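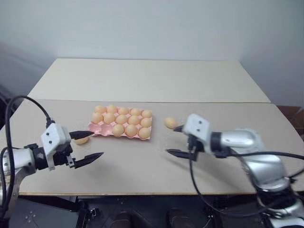

Eggs in a pink molded carton, two still out on the table.

Storing Stone, Bronze and Iron Finds at Home

Small collections of old tools keep best when each material is boxed separately. Stone needs little beyond padding. Bronze and iron need dry air.

Iron: Seal in a polyethylene box with dry silica gel. Use 400 g of gel for a shoebox-sized container and recharge it when the indicator strip changes color. Do not oil a piece that still has soil on it.

Bronze: Look for pale green powder that brushes off easily. Move an affected piece to its own box the same day - do not wash it. Check again after 2 weeks.

Stone: Brush with a soft, dry brush. Flint edges chip against each other, so leave a gap of 3 cm and line the tray with acid-free tissue.

Labels: Pencil on card, never adhesive tape on the object. Record the find spot (Trunbridge, north field) and a running number, e.g. 221.

Check all boxes each November, before the heating has been on for long.

Last updated January 31, 2019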